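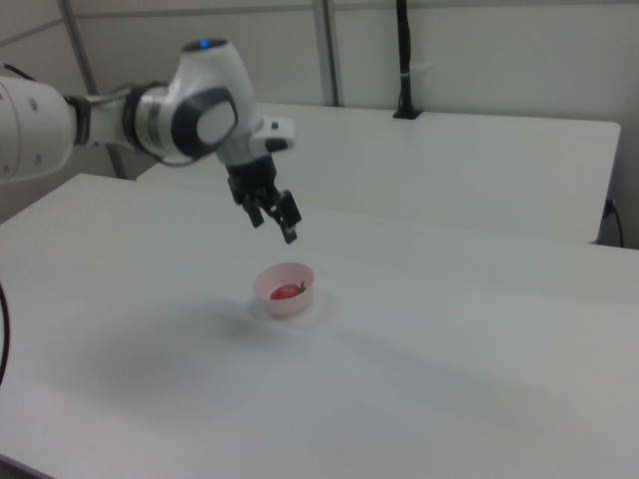 3. What people told us about their kitchen tables

I should say up front that I grew up in Ultasdale, so I came to these interviews with my own ideas about who sits where and why. Hamisi Chege grew up in Feltcombe, two valleys over, and he spent a good part of September telling me my ideas were wrong. We kept both sets of notes, and where we still disagree I've said so.

We posted 1,009 surveys and got a decent pile back, but the good stuff came from the 80 households who let us stay for a cuppa. I'd ask where the table had come from and then mostly keep quiet. People went straight to meals! One woman in Ultasdale gave me twenty minutes on her nan's Sunday roast before she got to the table it was served on (it had come up the river on a barge, apparently, with a leg missing).

Figure 3. A table with a small pink bowl on it.

What surprised me was how little of the talk was about eating. Homework, bills, haircuts, sewing, seedlings in early spring - all of it happened there, and the older the person, the longer the list. Hamisi reads this as a matter of heating, as most of the Feltcombe houses had one warm room until the gas came through. I'm less sure. The Fung family had heaters in every bedroom and still did their tax at the kitchen table, with the good lamp dragged in from the lounge.

Seats were another matter. In all but 4 of the homes we visited, somebody could name a chair that belonged to a particular person, and in several that person had been dead for years. We hadn't planned to ask about this, so it isn't in the survey, and I'm kicking myself a bit. I've coded those answers under "place-keeping", borrowing the term from our earlier Pradenow study, though Hamisi would rather call it habit and leave it there. The next section takes up the families who had moved house and what they did with the chairs.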